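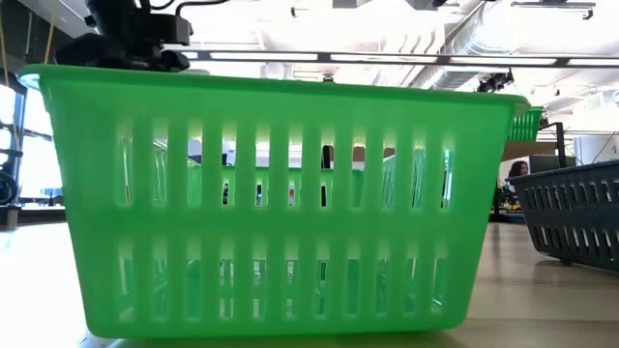 Halima Owino wished it recorded before anything else that a cat who gets fed at both ends of a handover is not "doing well on the new food," he is running a business, and that she had said so in February.

So recorded.

STRAND CAT SITTERS' EXCHANGE
Minutes of the members' meeting, 2025-07-08
Held in Liv Hellström's kitchen
In the chair: Liv Hellström
Apologies: received from those who were sitting cats, which was most of the people we needed to hear from

1. Minutes of the last meeting
Agreed, after the word "savaged" was changed to "scratched" at the request of the owner. The sitter abstained.

2. Double feeding
See above. The handover card has a box for "last fed," and it was noted that people write "yes" in it. Halima read out several cards. One said "he seemed hungry." It was pointed out that he always seems hungry and has a face for it.
Agreed: the box will now ask for a time. Cards with no time on them go back to the person who wrote them, even if that person is on a plane.

3. Food
The trial of Nonano pouches has ended. Results were mixed. Some cats ate it, some licked off the gravy and left a tidy gray loaf for the sitter to deal with at bedtime, and one moved in with the neighbors until it stopped. Liv still has a case of the stuff in her hallway and would like it gone.
A member asked whether we could go back to letting owners supply whatever they normally feed. There was a pause while everyone tried to remember why we ever did anything else.
Agreed: owners supply the food.

4. Litter
Skamura litter was discussed for longer than the agenda allowed. In favor: it doesn't smell. Against: it travels. It has been found in beds, in a toaster, and in the pocket of a coat that had not been to the house. Halima said her own cat regards it as a beach. The matter was put to a vote, tied, and was left on the table, where someone will no doubt find some of it.

5. Keys
The 2 missing sets have become one missing set. The other was in the owner's own bag, and she has been very nice about the emails we sent her. Keys are to be labeled with the cat's name and never the address. If your cat has the same name as somebody else's cat, please talk to each other — we now have enough Lunas to cause a serious mix-up.

6. Bookings
Todari, our booking calendar, continues to believe that a sit ending on the first of the month never ends at all. According to the calendar, one member has been in a stranger's apartment all spring. Liv has written to support and been sent a link to the help page she wrote to them about.
Agreed: carry on with Todari, and keep the paper diary as well. The diary lives on Liv's fridge.

7. Money
The kitty (no comment was made, though one was clearly being prepared) holds $200. It was agreed to keep $100 back for emergency vet taxis and spend up to $6 on a padlock for the key box. The person who suggested a second-hand carrier with a broken latch was thanked.

8. Any other business
Pills. Members are asked to stop certifying that a pill has been given until they have looked under the sofa.
A new member asked if the exchange takes rabbits. It doesn't, but four people offered at once and the chair had to ask for quiet.

Next meeting at Halima's. Shoes off, and please don't feed him. He will have eaten.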